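Fanari Would Like You to Know the Reunion Is Still On

Mon 1 September

If you went to bed on Sunday thinking Fanari had broken up again, you can be forgiven. The pop duo's official page spent most of the evening announcing that their November tour was "paused with love," then "moving forward with love," then, for 10 confusing minutes, simply "with love."

By morning the page had settled on a list of dates. There are 3 fewer than there were in the spring, and the Tronside Arena show has become a Tronside Theater show, a change the duo's management calls "a more intimate way to experience the music." It's also a way to experience the music with a lot fewer seats to fill.
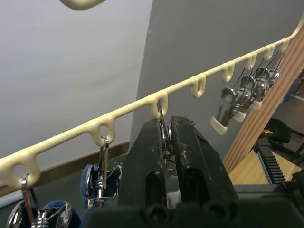 Fans have been here before. The last reunion lasted 2 concerts and one morning-show appearance, during which the singers sat on opposite ends of a very long couch and agreed that they had both grown. A joint album, Sundska, was promised by summer. What came out instead was a solo single from each of them, released on the same Friday, both about trust.

Sundska is now expected "when it's ready," according to the new statement, which runs to 372 words and uses the word "journey" in most of its paragraphs. The opening act has changed too. Hyun, who was supposed to warm up the crowd on every date, will now appear on the West Coast only and has posted a photo of a beach.

Tickets for the dropped dates will be refunded automatically. Tickets for Tronside will be honored in the order they were bought, so anyone who waited for the price to come down has finally been punished for it.

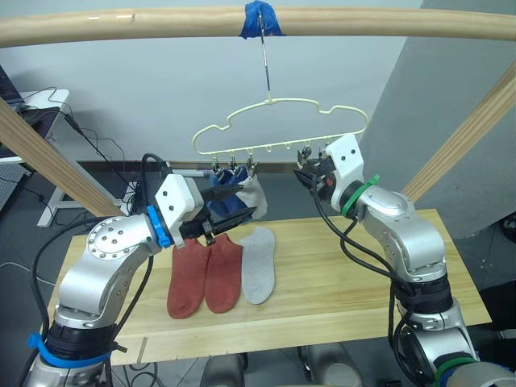

Zyanya Esquivel wrote on the fan board that she has bought tickets to three Fanari tours and seen one Fanari concert, and that she'd do it all over again for the key change in the encore. She has Tronside seats in the balcony and is not selling them, so please stop asking.

The duo is due to start rehearsals next week. The management confirmed that both of them have been given the same address.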